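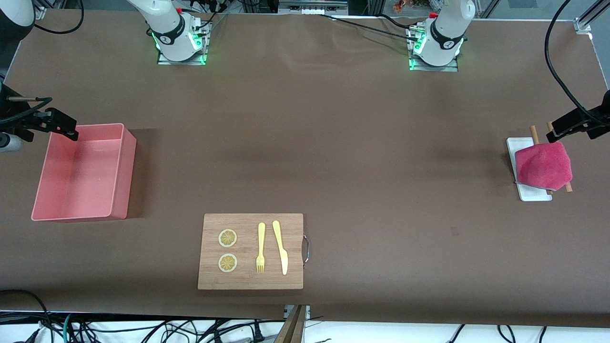

Ranel Two-Arm Tabletop Station

Made by Ravton. Ships fully assembled in two crates, with the tabletop props of your choice.

The Ranel is our two-arm station for teams that want to teach robots the small, fiddly jobs people do at a table without thinking. Clearing a cutting board. Dropping things in a bin. Picking up something soft without knocking over whatever is beside it. We love this kind of work, and we built the station because we kept wanting one ourselves!

You get a pair of white arms on square metal plates, both fixed along the far side of one long table, so the whole near side stays open for you. Each arm carries its own gripper, and the two can work on separate ends of the table or meet in the middle over the same object. There's a lot of fun to be had in that middle zone, where one hand holds and the other one does the clever part.

What's in the box

Two arms with base plates, bolts and a drilling template
Two grippers with black fingers, plus one spare set of fingers
Frame kit in aluminum, with all brackets
Table covering on a roll, brown, smooth
Power and signal cables for both arms
One Oh controller with the current software loaded
A printed setup guide (the fold-out kind, so you can lay it next to the hardware)

The table

The working surface is 700 mm deep, and that number took us longer to settle on than anything else on this page. Earlier versions were deeper, and people kept putting things at the front where the arms could reach them only at full stretch. At 700 both arms get to the near edge with some bend left in the elbow, and you feel the difference right away when you start working with knives and forks laid out side by side.

We cover it in plain brown. Lemon slices, pale yellow cutlery, a pink bin, a white tray with something magenta on it — everything stands out against it, for people and for cameras. It does pick up smudges and the odd wrinkle over time. Pull a fresh length off the roll when it bothers you, or leave it, the arms don't mind.

The arms and grippers

Both arms are the same model, mirrored in software, so a spare fits either side. Lights at the corners of each base glow green when the arm has power and is ready for commands. You can read them from across the room, and after a few days you'll find yourself checking them without noticing.

The gripper opens wide enough for the wall of a storage bin and closes down far enough for a single chopstick. Chopsticks are our favorite test, by the way. They're thin, they roll, and if one has ended up under a cloth you have to decide whether to move the cloth first or pull the stick out by its end. We've tried it both ways and still argue over which is better.

Finger swaps take two screws. Keep the screws in the little tin that comes with the spare set. They're short, and they vanish under cables.

Speaking of cables: there are plenty. Leave each arm enough slack for a full loop at the gripper end, and run the rest off the far side of the table. We tried shorter cables on an early batch and they tugged at the wrist on wide reaches. The long ones are better, even if it takes a bit more time to tidy them up.

Prop sets

We sell three sets under the Usutus name, and they're a great place to start if you'd like to be working on the first afternoon.

Kitchen set. A light wooden cutting board with a small curved metal handle, lemon slices, and a plastic fork and knife in pale yellow. Easy layouts are a single item on the board. Harder ones put the fork and knife nearly parallel with only a finger's width between them, so the gripper has to come down cleanly on one and leave the other alone.

Tray set. A white rectangular tray, a soft magenta-red piece and wooden chopsticks. Small set, hard set! Soft things change shape each time you put them down, so you never get quite the same start twice.

Bin set. A salmon-pink open bin with straight sides and a few things to put in it. The walls are high enough that the gripper has to come in from above. Beginners usually clip a corner on the first tries, and the bin takes it well.

You can mix sets, and we'd encourage it. One layout we keep coming back to has the bin on the left, the board in the middle near the front and the tray on the right. Each arm has something close by, and the board is fair game for both.

Running it

The Oh controller records both arms and both grippers together, and each run is saved as one file. The starter library has 476 recorded runs across the three prop sets, with a short written instruction attached to each one ("put the fork in the bin" and so on). Play them back as they are, trim them, or use them as a pattern for your own. The files open in the free viewer, so a colleague without a station can look at them too.

A start-to-finish setup takes us 40 minutes with two people once the frame is up. Allow a full morning for your first one, and bolt the base plates down before you connect anything. Recheck those bolts after 8 hours of running, then again whenever you move the table.

Good to know before you order

The station needs clear space on both sides. The grippers swing out past the bases toward the sides of the table, and a shelf or a chair placed too close will get bumped.

It isn't a food-safe machine. Use the props for practice, and please keep your lunch elsewhere.

Real lemon slices work fine for short sessions if you put down extra covering, though the juice gets into the finger pads. Wipe the pads the same day.

The software can't yet swap which arm leads in the middle of a run. You choose before you press record. We're working on it, and the update will be free for every station already out there.

Ordering

Stations are built in batches. The next batch leaves the workshop in April, and prop sets and spare fingers ship whenever you want them. Send us your table space and the jobs you have in mind and we'll write back with a suggested layout, including a drawing with the arm positions marked.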